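Is cold washing really getting anything clean?

Forum > Home and Household > Laundry and Cleaning
Page 1 of 1

borkier_lane
Posted 2024-03-03

My sister has gone over to washing everything at 20 degrees and says I'm burning money by doing towels at 60. She sent me an article which claims the detergents have moved on and the heat is just habit. Maybe so. But the article was on the website of a firm that sells detergent, so forgive me if I don't fall over with surprise.

Has anyone done this for longer than a fortnight? I don't want to hear about T-shirts worn once in an office. I mean tea towels, gym kit, pillowcases, a child's school jumper with gravy on it.

Grisik
We've done 30 for nearly everything for 3 years. No complaints. Towels go at 40 and bedding at 60 when someone's been ill. The thing people miss is the time. A short cold wash is useless, a long one is fine.

mrs_unmont
Define fine. My son came back from university with clothes he'd washed on the 30 minute cold cycle and I could smell the bag before he'd got it through the door. He swore they were clean. They looked clean.

Grisik
Well yes, that's what I said. Short cold wash, useless.

Lubis
I'm going to be the awkward one. Most of what people call dirty isn't. If you wore a shirt for a day and sat at a desk, hot water isn't doing anything for it except fading it. The smell in the student's bag will be from putting things away damp. You can do that at 90 degrees as well.

mrs_unmont
They were bone dry, thank you.

Lubis
Dry when you got them. How long did they sit in the drum before he hung them up? Mine would leave a load overnight and then wonder.

mrs_unmont
All right, that does sound like him.

borkier_lane
So what's the answer on grease? That's my sticking point. I cook with a lot of oil and my aprons and tea towels get the worst of it. I tried one load at 20 this week, with the liquid she recommended, and the towels came out feeling waxy. She says I used too little. I used what it says on the bottle.

kamarul_n
I worked in a launderette for 11 years, so take this for what it's worth. Everything hot, always, because customers wanted it hot and we had no idea what was on it. At home I do half of it cold.

Grease is the one I won't argue about. Cooking fat wants warmth, 40 at the least, and powder beats liquid on it in my experience. Liquid is convenient and it's what they push in the adverts, but if your tea towels feel waxy then you've got fat and softener sitting in the cloth. Stop the softener. Wash them hot once or twice with powder and nothing else and see how they feel.

The other thing is overloading. People see a big drum and stuff it. The clothes have to be able to drop. If you need your knee to shut the door, take a third out.

Kamarul Ngui

borkier_lane
No softener here, can't stand the smell of it. Will try powder.

Lubis
Powder leaves white streaks on dark things in cold water, mind. That's the catch. So you end up owning two products, and I suspect that suits somebody.

kamarul_n
It can do. Put it in the drum under the clothes and don't heap it. I've got a bottle green top that I've washed cold with powder for ages and it hasn't streaked. Reds and pinks I do separately, out of old habit as much as anything.
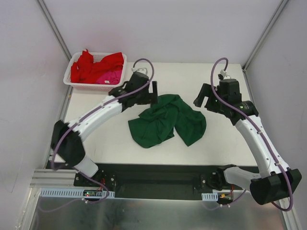

Where cold does earn its keep is colour. Dark greens and blacks go grey at the seams when they're cooked every week, and I saw plenty of good clothes ruined that way by people who thought they were being thorough. Inside out, cold, long cycle, out of the machine as soon as it stops. For blood and egg you want cold too, at least to start with. Hot water sets them.

Grisik
Agree on blood. Disagree on separating reds, I gave that up years ago and nothing's run.

mrs_unmont
Until it does. I have a pink duvet cover that used to be white.

borkier_lane
What about the machine itself? Somebody told my sister that a cold-only machine grows black slime in the seal. She says it's a scare story.

Lubis
I'd like to call it one, but I had my arm in ours last March. It was foul. One empty hot wash a month now, and leave the door open.

mrs_unmont
And what does the hot empty wash cost? There goes the saving.

Lubis
Once a month against every other day, it's still less. I don't believe the savings they print, though. The leaflet with ours promised 334 a year. I'd have to be washing for a hotel.

borkier_lane
Right. Towels and aprons stay hot, I'll give her the T-shirts and the dark stuff, and I'm not telling her she was half right until the bill comes.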